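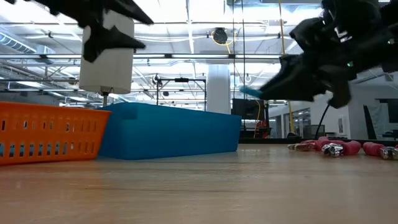
Last December I started to make cider again, after two years of pause. My neighbour Milagros Saavedra gave me apples from her garden, mostly small and quite sour, and from them I pressed 14 litres of juice.

I used the dry yeast from Zusow this time. Before, I always took the Esar one, but it gives a smell of eggs in the first week and my wife does not like it. The new yeast is slower. On the second morning I saw only a few bubbles in the airlock and I was worried - then by the evening it was going very well.
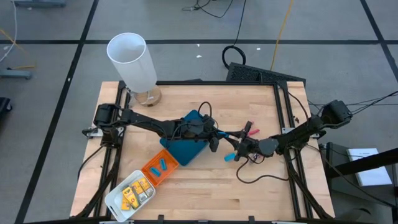
The table, between the two arms.

For the bottles I add sugar, 2 grams for each half litre. Gilles Jacquet from our brewing club says it is too little, and he is maybe right, but I had one bottle explode in the cupboard and I prefer a quiet cider. I will open the first one in spring and write here how it tastes.

Recent posts
Cleaning old bottles without strong chemicals
My first perry - too sweet
Which airlock do you use?
A visit to the hop farm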